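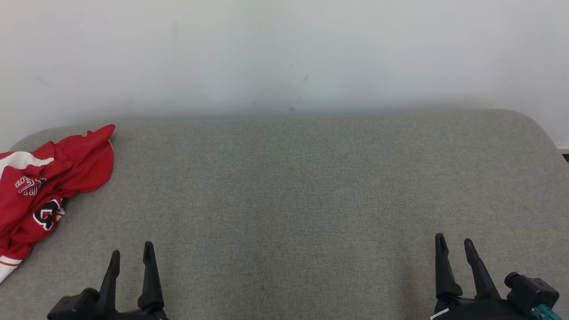

The lymphedema group moves to its winter hours

Dear friends,

First of all, thank you to everyone who wrote in after the last newsletter. I had meant to answer each of you by the weekend and got through maybe half, so if you are still waiting, please forgive me and know that your note is in the pile next to my keyboard. A good many of you asked the same thing, so I'll take it up here: what is going on with the compression therapy evenings, and will they still be running after the holidays?

Yes, they will! Starting in January we go to 2 evenings a month at the Grunia center, with Urszula Nowakowski leading both of them. Those of you who came in the spring will remember Urszula. She worked for years on a surgical ward before she trained in lymphatic drainage, and she has a lovely slow way of explaining things that makes you feel you could have asked the question three times and she wouldn't mind.

For anyone new to this list (and there are quite a few of you, welcome), lymphedema is swelling that comes when lymph fluid can't drain the way it should. It often shows up in an arm or a leg after lymph nodes have been taken out or treated with radiation, sometimes within weeks and sometimes years later, which catches people off guard. It usually can't be made to go away for good, but it can very often be kept under control with compression, gentle movement, careful skin care and a special kind of light massage. If you notice new swelling, please go to your doctor first and come to us second. And if the skin turns red and hot, or you run a fever, don't wait for an appointment – that can be an infection and it needs looking at the same day.

Now, sleeves. We had a long talk about sleeves at the last meeting, and Lucyna Tomaszewski made the point that so many of us are wearing ones that were measured ages ago. A sleeve loses its stretch with washing and wearing, and our arms change too. Most fitters will tell you to replace a daily sleeve every six months or so, and to have two on the go so one can be in the wash. Bogumił Malinowski has offered to go through the insurance forms with anybody who finds them a headache. He filled out his wife's twice over last year and says the second page is where people trip up. Bring your old paperwork if you have it, even if it was turned down.

On the money side, the fall bake sale and the raffle together brought in $1157, and I was so pleased I called Iwona Witkowska before I had even put my coat down. Part of it, $138, has already gone on bandaging supplies for the practice table, and the rest will help with travel for members who come in from out of town.

One small change: please park behind the building and use the side door, as the front steps are being redone. Henryk Borkowska will be there early to let people in.

If you'd like a place in January, reply to this email or leave a message at the desk. Spouses, sisters and friends are welcome, and there will be tea, and I expect there will be Iwona's poppy seed cake as well.

11/12/2023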